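About Us

Hi, I'm Ekene Ogundipe, and I run Dornon, a small cooking school above the hardware store in Bresbridge. If you've ever stood in your kitchen at 6:30 with a bag of onions and no plan, you're exactly who I had in mind when I started it.

I didn't train as a chef. I drove a delivery route between Bresbridge and Staldale for years, and I ate terribly the whole time (gas station burritos, mostly, and a lot of chips). My aunt finally got sick of hearing about it and made me come over on my evenings off to cook with her. She taught me rice first, then stew, then how to fix a stew I'd just ruined. That last one has been the most useful by far!

When she moved away I kept going, and then a couple of the guys from the depot wanted to learn too, and pretty soon my apartment was full of people chopping things. My downstairs neighbor was very patient. I signed a lease on the upstairs rooms one September and painted the walls myself, a green I still love and my sister still calls "dentist."

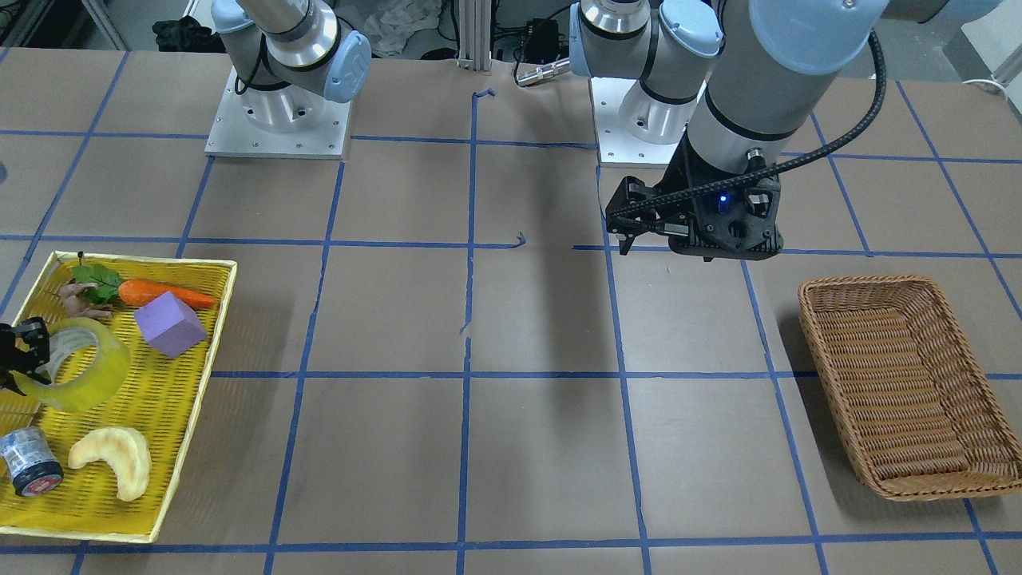 Our main course is called Zoubi, after the noise my nephew used to make when he wanted seconds. It runs for 3 months, one evening a week, and we start with knives and eggs and work up to a full dinner you cook for your own guests. You don't need any experience. You don't need your own knives either, though plenty of people end up buying one by week four and bringing it in to show everybody.

We also do short Saturday-style workshops through the year on bread, dumplings, pickles and whatever else I'm obsessed with at the time. Right now it's flatbreads. I've been eating them for breakfast and lunch and I'm not sorry.

So far 374 people have finished Zoubi, and 2 of them got married to each other, which I take full credit for. A few have gone on to work in restaurants. Most just cook dinner more often than they used to, and that makes me really happy every time somebody writes to tell me.

The full course is $600 and that covers all your ingredients. You can pay monthly if that's easier, just ask. If you have allergies, let me know when you sign up and I'll change the recipes for the whole class so you're not off in a corner eating something different.

Parking is behind the building, and the stairs are on the left as you come in. Come hungry, and bring a container for leftovers.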